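**Pranddale Assembly Skills Project: progress report to Solletia, April**

Prepared by Nerys Prosser, with notes from Widad Matar

This report covers the period since our last update and deals mainly with the open day, which was the largest item in this part of the work plan. Spending and hiring are at the end.

## Open day

The open day ran from 9:30 in the morning until 4:00 in the afternoon. We had planned for 80 visitors and over 80 came, most of them before lunch. The largest group was from Esquivel, where the night shift had been given the option of coming straight from work. There was also a group of students from the evening machining course, and a few people who had seen the notice at the library.

Visitors went through in parties. Each party had a short talk from Noemí Alvarado in the front room, then the demonstration, then time for questions. The talk was meant to take ten minutes and usually took fifteen. By late morning the parties were backing up in the hallway, and Widad cut the talk to the first half of the slides. It worked better that way and we will keep the short version.

The demonstration was the two-arm assembly task described in our work plan. Friederike Stöcker ran the control station and Mayuree Thammasiri stood with the visitors and explained what was going on. The task uses the white board and the blue parts, with both arms and both hands available for the work. We chose it over the cable routing task because people can follow it without any background. The outlines on the board show where things go, so a visitor can tell what the hand is trying to do before it does it.

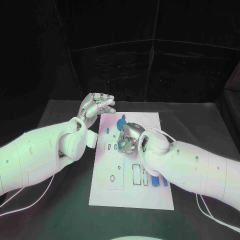
We made 26 runs over the day. Of these, 19 finished without anyone stepping in. Five were stopped by Friederike from the control station, in each case after a part slipped in the fingers and came to rest where the hand could not pick it up again. The other two were stopped on purpose to show visitors how the stop works. Mayuree reports that the stopped runs got more questions than the good ones, and that people stayed longer after them.

The drapes behind the table did their job. In the February trial the light from the windows changed through the afternoon and the part detection got steadily worse. We saw no such drift this time.

## What visitors asked

Noemí kept a list. The questions that came up most often were these:

- How long does it take to teach the arms a new part?
- What happens if someone reaches in?
- Is this meant to replace people on the line at Esquivel?
- Why use hands with fingers when a simple clamp would be cheaper?

We had good answers to the second and fourth. On the first, our answer varied with who was asked, and we need to agree on one. The third was put to us by several people from the night shift. Noemí told them that the project has no placement agreement with Esquivel, which is correct, but they wanted to hear it from their own management. I have passed this on to their site office and have not yet had a reply.

We handed out 40 comment cards and got 31 back. Most asked for more time at the table. Several people at the back of a party said they could not see the hands well, and a screen showing a close view would fix this.

## Software

The new grasp planner from Simach was installed two weeks before the open day. It is slower than the old one on large parts and clearly better on small ones. Friederike has reported one fault to them — the planner sometimes picks a grasp that the second arm then blocks — and they expect to send a fix in May. Until then we start each run with the arms in a set position, and this avoids most cases.

## Spending

The open day cost $2,000, as budgeted. Printing came in under and the extra chairs came in over. We would like to move the unspent travel money to the purchase of a screen and stand, and ask for your approval of that change.

## Next period

1. Install the Simach fix and repeat the full set of runs.
2. Write down one agreed answer on training time, with the figures behind it.
3. Hold a smaller visit for the evening machining course, with parties of six at most.
4. Start on the cable routing task. Widad will lead this.

The post of part-time technician is still open. Two people have applied, and Widad and I will interview both in May.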